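I've been running the Forkel gripper service kit on our Nazari cell for 5 months now, and I'm still a little giddy about it! Before this, a full clean and re-seat ate most of a morning. With the kit I'm done before my coffee gets cold (okay, it's a big coffee).

The star is the short-handle driver. It fits up under the housing where my old one never would – no pulling the whole arm off the bracket first. The little brush is great too, stiff enough for the joints and soft on the finger faces. You also get 96 wipes, which sounds like a lot, and I'm already on my second box.

Gripes? The case latch is flimsy, and the printed card is useless if you can't read tiny gray type. At $245 it isn't pocket change either, though Gatico wanted a lot more for a service visit.
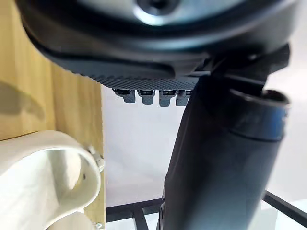 *Underside of the gripper, with the textured pad and the four gray tabs.*

I do those tabs last, one at a time, starting from the left. I'd buy the kit again tomorrow, and I've already asked for a second one for the Sedov line.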